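Subject: Re: [stultau-supporters] away travel for the Cumov game
Date: 2021-07-12

> Are we running a coach to Cumov or is it cars again? Last
> time half of us missed kick off. Also has anyone seen the
> new terrace prices, they look wrong to me.

Coach. Booked it this morning, replying quick before work.

Prices first. They're right, I checked with the ticket office. Terrace is up 2 dollars, seats same as last year. Not happy either but the club lost a lot of gates and the pitch drainage wasn't cheap.

Rest in order, shout if I missed anything.

1. Coach. 50 seats, leaves from the Gosterance lot, not the ground. They're resurfacing at the ground. Back straight after the whistle, no pub stop this time, driver's hours. Pay when you board, exact money please.
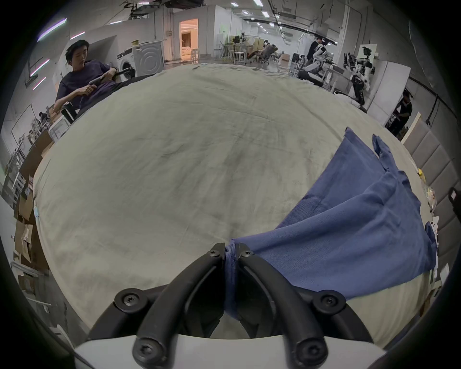 2. Tickets. Cumov are giving us 1000 for the away end and they won't sell on the gate. So get them from our office beforehand. Kids under 16 go free but still need a paper ticket, they turned a few away in April over that and it was a mess.

3. The team. Salazar have taken our left back on loan, confirmed. So its the young lad or we go three at the back, and we all remember how three at the back went. Keeper is fit. No word on a striker - I keep hearing one is close but I heard that in April too.
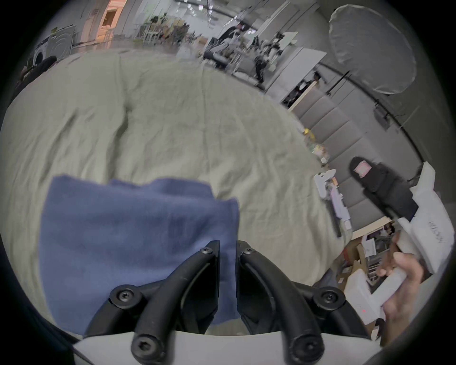 4. Friendly at home to Gosterance reserves. Moved to the training field, early evening start, free to get in. Bring a chair, theres no seating. Worth going if only to see who plays up front.

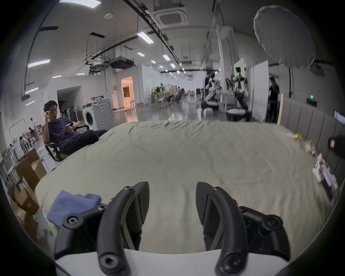
If we do start slow again I'd rather it was at Cumov than at home. They press high for twenty minutes then run out of legs, same every season. Sit in, get to half time level, and we have a chance.

Reply on list if you want a seat on the coach, dont mail me direct, I lose them.

See you there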